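3.2 Grasp acquisition on crumpled cloth

The student teams at Skimside worked on a single subtask during the August term: pick up a crumpled cloth from an arbitrary resting state and lift it clear of the table. Each team wrote its own grasp selector on top of Wavo, the course control library. The arm, the gripper and the wrist camera were the same for every team. Flattening and folding were left to a later assignment and are not reported here.

A trial began with the cloth dropped from a height of 32 cm. The selector then returned one pinch point and one approach angle, and the fingers closed at fixed force. A trial was scored as a success if the cloth stayed in the gripper for the full lift and a short hold. Each of four teams ran 100 trials, giving 400 in total. Wrist images were logged at finger closure and were the only visual input available to the failure classifier. Figure 4 shows a pinch with the cloth drawn into folds around the fingertips.
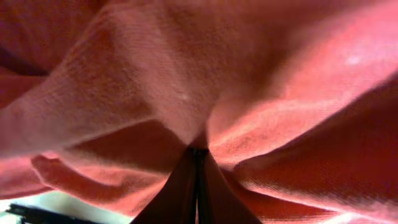
Figure 4. Wrist camera view of a closed pinch on red-pink woven cloth.

Laaksonen objected in the course review that a fixed closing force hides the differences between selectors, and that a team choosing poor pinch points could still score well if the force was high enough. The objection is reasonable. We therefore repeated the last 25 trials of each team at the lowest force setting that Wakum, the gripper driver, accepts. The ranking of the teams did not change, but the gap between the first and second teams became wider.

Most failures in both conditions were assigned to one of two classes. In the first, the fingers closed on a single shallow ridge and the cloth slipped during the lift. In the second, the fingers closed above the cloth and held nothing. The second class was more common for selectors that used color alone.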